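Home | Ask Me Anything | Kitchen Science | Animals | Space | Grown-ups

Why Does Bread Go Stale?

by Angharad Pumphrey

Have you ever left a slice of bread on the counter overnight and found it hard as a shingle in the morning? I have, lots of times (I'm pretty forgetful with toast). I used to think the water had just flown off into the air. Part of it does! But a reader called Barnabás wrote to me in January with a really good question: why does bread go stale even when it's wrapped up tight?

To answer that, we need to talk about starch. Flour is full of it. Starch comes in teeny grains, and inside each grain are long, long chains made of sugar bits hooked together. In raw flour the chains are packed in neat rows, like crayons in a new box.

Then the dough goes in the oven. The grains get hot, soak up water and swell, and all those neat rows turn into a big floppy tangle. That floppy tangle is why fresh bread feels so soft and squishy – it's holding water in all its loops.

Once the loaf cools down, the chains start to creep back into rows. They squeeze out some of the water as they go, and the water wanders off toward the crust. So the middle gets firm and crumbly while the crust gets leathery. Scientists call this retrogradation, a giant word that means "going backward."
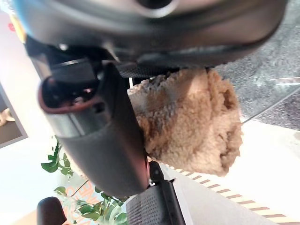
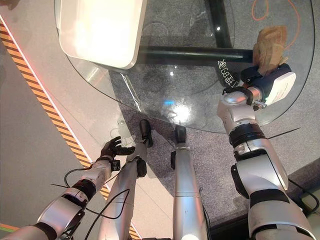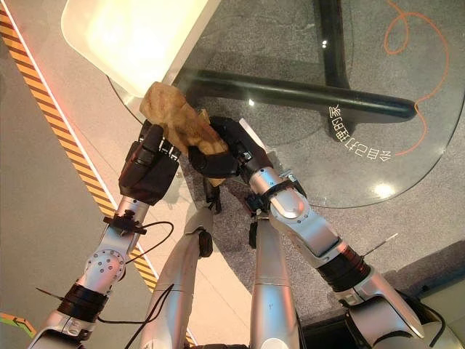
Now for the weird part. You'd think the fridge would help, wouldn't you? It keeps milk fresh, and cheese, and leftover spaghetti. But starch chains line up fastest when it's chilly, so bread can go stale much quicker in the fridge than on the counter. The freezer is different. In there it's so cold that the chains can hardly move at all, and your bread stays nearly as good as the day you put it in.

Want to try it? Take 2 slices from the same loaf and seal each one in its own bag. Put one in the fridge and leave the other on the counter. The next day, give them both a squeeze and write down how they feel.

And you can bring a stale slice back for a little while! Ask a grown-up to help you warm it in the toaster. Heat shakes the chains loose again. Eat it fast, though – when it cools down it goes even harder than before. If you see any fuzzy spots, that's mold, and mold goes straight in the trash, toaster or no toaster.

My own favorite thing to do with old bread is French toast, with way too much cinnamon.

We use cookies to remember your settings. OK | Learn more

Contact us | © Hadis Kids | Back to top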